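Stage and Performance | Theatre craft

The revolving stage at Pranholm

A drum revolve is heavier than a disc revolve and far less forgiving. The one at the Pranholm playhouse has two lifts set within it, so that one setting can be lowered while another is brought round to the audience.
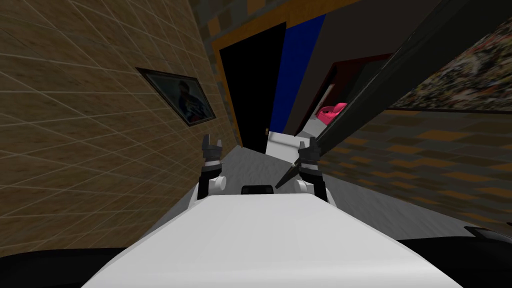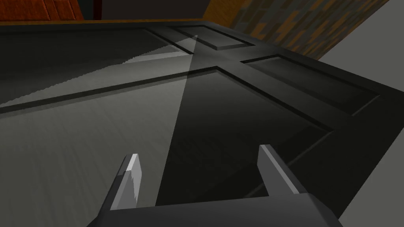
The drum was overhauled in July by Krasniqi, a firm better known for dockside winches. The old friction drive had worn unevenly and was replaced with a chain drive and 4 motors. Each motor has its own brake. If one fails, the other 3 will hold the drum in position, though they are not permitted to turn it under load.

Noise was the main difficulty. The house seats 1000, and in the rear stalls the former drive could be heard under spoken dialogue. The new chain runs in an oil bath lined with felt. A full turn is slower than before - a point the resident company raised at the first technical rehearsal - and several cues in "Lulel" had to be called earlier to suit.

The lifts keep their original counterweights. They are inspected before every performance, with the drum locked and the stage clear. Scenery built at the Famholm workshop is now weighed before delivery, and the figure is chalked on the back of each piece.

December 4, 2023

2 comments | 4 shares

Contact the editors | © Stage and Performance | Back to top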